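Workshop Tips: Recording Good Grasping Examples at Your Own Bench

I've been collecting handheld gripper demonstrations at home since September, and I still get a kick out of it! You pick things up, you put them down, the camera on the gripper watches, and later a model learns from what you did. My count stands at 1423 good episodes. Yao-tsung Fu, who started before me, is closing in on 3000 and has been generous with his tricks, so plenty of these are his.

Setting up the table

Clear a patch of table bigger than you think you need. I use the dining table between breakfast and lunch, when the window light is soft and doesn't move much. If you have a shiny tabletop, try a matte cloth for half your episodes and the bare surface for the other half. The model gets to meet both, and you find out early which of your objects vanish against which background.

Lamps are worth fiddling with. One overhead light gives a hard shadow right under the fingers. Two smaller lamps, left and right, are much kinder. Move them a little every twenty episodes or so and write down that you did.

Wipe the lens before every session. A microfiber cloth for glasses is perfect. I once lost 105 episodes to a thumbprint (a really lovely, detailed thumbprint) and have kept a cloth in my apron pocket ever since.

Choosing what to pick up

Raid the kitchen drawers first. Measuring spoons, jar lids, sponges, a potato, the odd cookie cutter. I keep mine in a Pakico bin with a lid, and each object gets a strip of masking tape underneath with a number on it. The number goes in the log with the episode, so "soft yellow thing" never has to mean three different sponges.

Mix easy and awkward. A wooden block is a nice warm-up, but the learning happens with objects that squash, roll or shine. Clear plastic is my favorite kind of trouble. It picks up highlights from every lamp you own, and the highlights slide around as you come in closer. Do lots of those! Come from the left, from the right, high and low, and turn the object a bit between tries.

Moving your hand

Slow down. Then slow down again. A good approach on my bench takes a slow breath in, and closing the fingers takes the breath out. Lai-ching Chou taught me to hum, and it works wonderfully, though you will want the house to yourself.

Start each episode with the object already in view and the fingers open. Hover for a beat, go in straight, close, lift a hand's width, hold, set down, open, back away. If you wobble halfway, carry on and recover naturally. A few honest recoveries are very useful to have in the pile. If you drop the thing on the floor, stop and mark it as dropped.

Line up the gap between the fingers with the part you mean to hold before you go in. With oval things I like to pinch across the narrow way. With anything that has a soft rim, decide whether you are gripping the rim or the middle and stick with it for that batch, then do a second batch the other way.
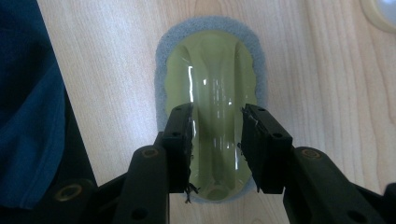

Clear insert, foam border, open fingers: lots of shine to learn from.

Looking after the finger pads

Pads take a beating. Check the inner edges every session and snip stray threads with nail scissors, pulling nothing. Keep a spare pair in the drawer, and when you change them, start a new page in the log. I got 149 episodes out of my last set before I swapped, but I do a lot of rough sponges.

Snug up the screws by hand while you're there. Over-tightening makes the fingers stiff and you'll feel it in your wrist by lunchtime.

Keeping the log

Mine is a plain Cotetti notebook, one line per episode: object number, surface, lamps, result. I type it up in the evening and name the folder to match. Do the naming the same day! Past me has left present me some very puzzling folders.

Watch back one episode in ten at double speed. You'll spot your own habits fast. I found out I always came in from the right, so the next two sessions were all left-hand approaches.

Next I'm going to try wet dishes, with a towel under everything and the lens cloth close by. If you have a good way of keeping steam off the camera, please write in.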